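The long wait for small languages

April 2024

Translated fiction takes up more room in bookshops than it did when I started buying it, but most of the shelf still comes from a handful of languages. French, Spanish, Italian, Japanese and Korean do well. Readers who want a novel from Ukraine, Slovenia or the Faroe Islands usually have to order it in, and sometimes the book has been out of print for years before they hear of it.

Skudent is one of the presses trying to change that. It publishes four books a year, all of them from languages with few working translators into English. Its first title, a Slovenian crime novel, had a print run of 2000 copies and took three years to sell through. The second run was smaller and went faster, helped by a radio interview and a couple of library book clubs.

The economics are hard to get around. A translator is paid by the word or by the page, and a long novel can cost more to translate than it will ever earn back. Grants cover part of the bill. They also come with deadlines, and a translation finished in a hurry tends to read like one. Skudent's answer has been to favour short books. Nothing on its list runs past 200 pages, and the slimmest, a Faroese novella about a ferry timetable, comes in at 162.

Short does not mean slight. The novella follows a clerk who has to redraw the winter sailings after a boat is taken out of service, and who finds that every change he makes leaves one village or another without a doctor. It is told in flat, careful sentences. The translation keeps the old harbour words where English has no good match and lets the reader work them out.

Darkitz, the other press worth watching, has gone in the opposite direction. It puts out one large book each November and spends the rest of the year on the next. Last year's was a family saga set in a Baltic port, with a cast list at the front and a map at the back. I used both. The middle section drags, and there is a court case that could have been cut in half, but the last hundred pages are as good as anything I have read in translation in a long while.

The book I have been pushing on friends is Zakharchenko, a Ukrainian novel named for the family at its centre. It covers a single year in a block of flats, told by whoever happens to be at home. The chapters are short and the narrators change without warning. A boy off school with a fever gets two pages. His grandmother gets forty, most of them spent waiting for a plumber. The translator has given each of them a distinct way of talking, and after the first few chapters I could tell who was speaking from the opening line.
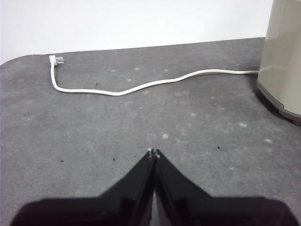
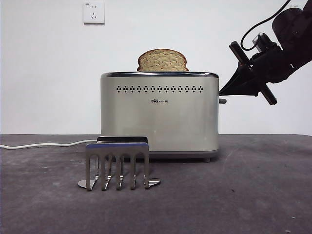 Zakharchenko is at its best on meals. The grandmother's long chapter begins before daylight, with her cutting bread for a household that gets up at four different times, and it keeps coming back to the kitchen as the day goes on. There is no drama in it. She has a plain steel toaster, the two-slice sort, and she puts in a single slice at a time, as her late husband did. The detail turns up again in the final chapter, told by a different narrator who has the reason for it wrong.

Finding these books takes a little effort. Flekix, an online catalogue of fiction in English translation, lists 3892 titles and can be searched by original language, which most bookshop sites still don't allow. It shows the translator's name beside the author's, and it marks the books that are out of print. Libraries will often buy a title if a member asks for it. Mine took six weeks to get the Faroese novella in, and there was already a hold on it when I brought it back.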